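Oportunidades > Equipamento e compras > Colaboração externa

Procura-se responsável por planeamento de compras (robótica), tempo parcial

Leitura: 3 min

A Plullotdale quer saber se vale a pena comprar um robô de dois braços para as cozinhas de serviço do edifício Pusham. Até agora só temos promessas de fornecedores e ensaios em simulação.

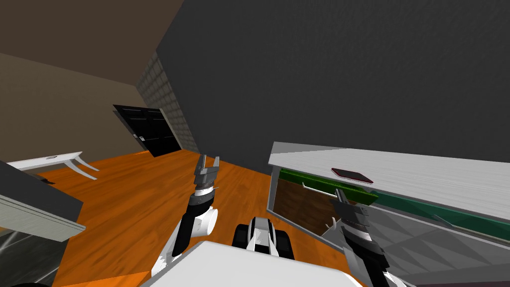 O que vai fazer

Durante 4 meses, vai pegar nas propostas da Kirnilero e da Dzene e desmontá-las linha a linha. Ambas apresentam o preço da máquina na primeira página e deixam a manutenção, as pinças de substituição e a formação para os anexos. Queremos um custo total a 3 anos, com as contas à vista.

Vai também dizer-nos quanto do que se faz em simulação podemos levar a sério. Pegar num telemóvel pousado numa bancada virtual é uma coisa; pagar por isso é outra conversa. Se a recomendação for não comprar, escreva-a. O contrato paga o mesmo.

O que pedimos

Experiência em orçamentação de equipamento técnico, de preferência com alguma compra que tenha corrido mal. Leitura fluente de cadernos de encargos em português e inglês. Não é preciso programar. Quem tenha recebido comissões de fabricantes nos últimos 3 anos deve declará-lo.

Condições

40 horas por mês, em regime misto, com 11 visitas ao Pusham ao longo do contrato. Deslocações pagas à parte.

Candidaturas

Currículo e uma página sobre um orçamento que tenha recusado, até ao fim de julho. Dispensamos cartas sobre o futuro da automação.

Etiquetas: Robótica, Aquisições, Contratos a termo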